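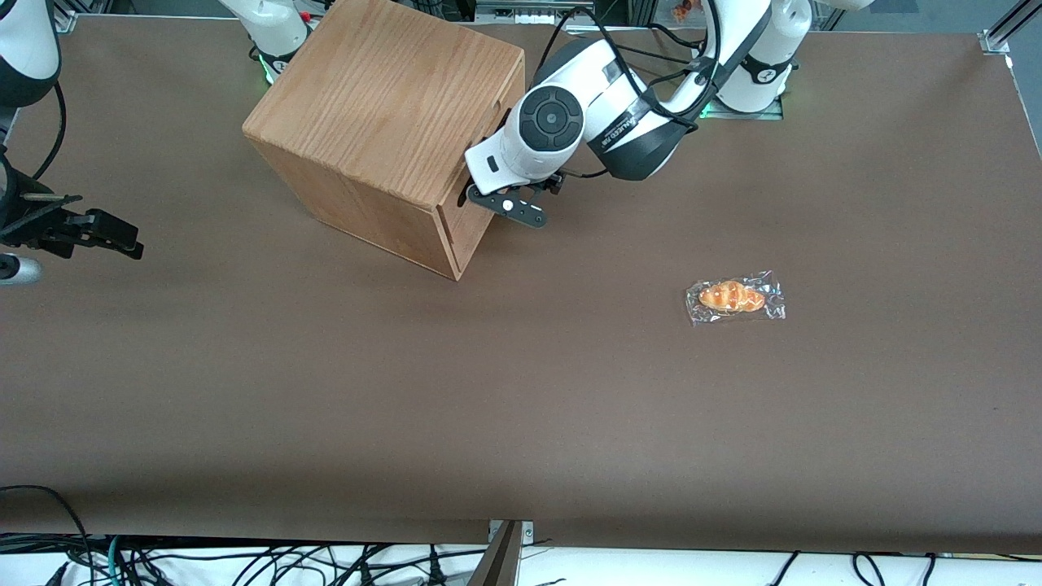 Can I keep bread rolls in a plain wooden box with a slot in the side?

Posted in Kitchen Storage, January 2024
Keisha Escobedo

Hi all! I've inherited (well, been handed, my sister was clearing out her garage in Ruawai) a wooden box, a cube in that light honey color with really pretty grain. It has a rectangular slot low down on one side. I have no clue what it was made for. My sister says she bought it at a school fair and kept clothespins in it, and before that who knows.

I'd love to use it for bread. We buy the rolls that come one to a package and they end up all over the kitchen, on top of the microwave, behind the fruit, one got squashed flat under the phone book last month. A box on the table would be so much nicer, and the color looks great on dark brown.

My worries are these. Will the slot let too much air in, so the rolls go stale? Or is the air a good thing? I've read both and now I'm more confused than when I started. Should the rolls stay in their packages or come out? And does the inside of the box need some kind of finish? It looks bare to me, but I'm no expert. My husband wants to put leftover deck sealer on it and I've said absolutely not until I've asked somebody.

Also I have a flat wooden board, light tan, thin, that I was going to use next to it for cutting the rolls open. Is it okay to treat both with the same thing? The edge of the board is paler than the face and I'm wondering if that's where it will soak up water first.

It's a small kitchen and it gets steamy, if that matters. The kettle lives at the other end of the same table.

Thanks in advance, you were all so helpful with my smelly thermos!

crustfirst

Tell your husband no on the deck sealer, ha. That stuff is for decks. Nothing that's going to share a box with food should get it, even if the food is wrapped, and the smell would hang around forever in a closed space.

OK, the slot. If the rolls stay in their packages, the slot hardly matters. The package is doing the work of keeping the moisture in and the box is just a nice place to put them. I keep wrapped rolls in an old Pirano bread box with a whole row of holes in the back and they last exactly as long as they would on the counter.

If you take them out of the package it's a different story. Bare bread in a box with a big opening will dry out quicker, and bare bread in a sealed box goes leathery on the outside and then moldy. A little air is what you want. For a slot that's on the large side I'd tape a piece of card over half of it on the inside and see how you like the bread after a day or two. You can always take it off. Put the roll you opened yesterday in there cut side down and check it in the morning.

I would turn the box so the slot faces away from the kettle. Steam going straight in through a low opening is about the worst thing you could do to bread! And to the wood, come to think of it.

For the finish: leave the inside bare if the rolls are wrapped. Wipe it out with a barely damp cloth when it gets crumby, leave it open overnight, done. The outside you can oil if you like the look. I use Wumo board oil on mine, one thin coat, wipe off whatever hasn't gone in after a while, then leave it 48 hours before anything goes back inside. Read the label of whatever you buy and make sure it says it's fine for food surfaces.

The thing I'd really check first is the smell. Stick your head in it. If it smells of garage or paint or mothballs, then bread will too, wrapped or not. Baking soda in a saucer for a few days, fresh saucer, few more days. Mine took two weeks to lose a sort of candle smell and I nearly gave up on it.

mrs_dovetail

Agree with most of that, but I want to talk about the board, which got skipped.

Yes, same oil for both is fine. The board needs it much more than the box does, seeing that it's the one that will get washed. And you're right to be suspicious of the edges. If it's a thin board it could well be plywood, and then the edge is where water gets between the layers and starts lifting them. I'd be careful about using plywood for cutting at all – the face is often very thin, and a bread knife goes through it in no time. Fine as a tray to tear rolls on. For knives I'd get a solid one.
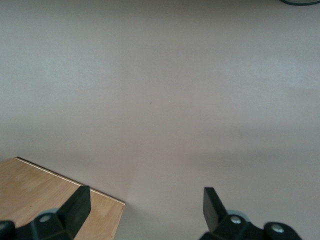 One corner of the board with its pale edge, and two tiny specks out on the surface that still want wiping up.

What I do with a rough edge: sand it lightly along its length, finishing with something fine (I go to 1000 grit, which my son says is silly on a bread board, but it feels lovely). Wipe off the dust with a dry cloth. Then oil the edges first and the faces after. Let the edges drink as much as they want. Gimico does a beeswax paste that I rub on last, and a tin of it has lasted me since the December before last.

Never leave the board soaking, never lean it wet against the box. I did that with a pine one and got a dark stripe down both.

About how many rolls to keep in the box: don't fill it up just because there's room. We do four at a time and freeze the others, and that's for two people who eat a lot of soup.

Keisha Escobedo

Thank you both!! Deck sealer is back in the shed. I did the head-in-the-box test and it's mostly just wood, with a bit of something like pencils at the bottom, so baking soda is going in tonight. The rolls are staying in their packages and the slot will be facing away from the kettle.

The board I'm less sure of now. I looked at the edge with my glasses on and I can't decide if those are layers or only the grain. I'll use it as a tray for the time being and put a proper cutting board on my birthday list.

mrs_dovetail, did you oil yours on both sides the same day, or do one side and wait?

mrs_dovetail

Same day! Stand it up on its edge on a couple of jar lids to dry, and swap which edge it's standing on before bed.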